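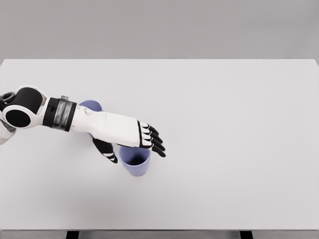

Cairns, September 12, 2019

Week 3 of the fiber supplement trial. Weighed 70 people this morning, all before breakfast, shoes off. Nine missed the slot and will come in tomorrow. Mean loss so far is small, under a kilo in both groups, so nothing to say yet about Nalta against the dummy capsules.

The Rimell scale read high again with the 20 kg check weight – zeroed it twice, then moved it off the soft floor by the door and it was fine. Leave it where it is now.

Hrvoje Karagiannis went through the food diaries from June. Roughly 186 pages are usable. Snacks are badly filled in, evenings most of all. He wants a shorter form with tick boxes.

To do: reorder capsules, copy weights to the main sheet, call the late ones.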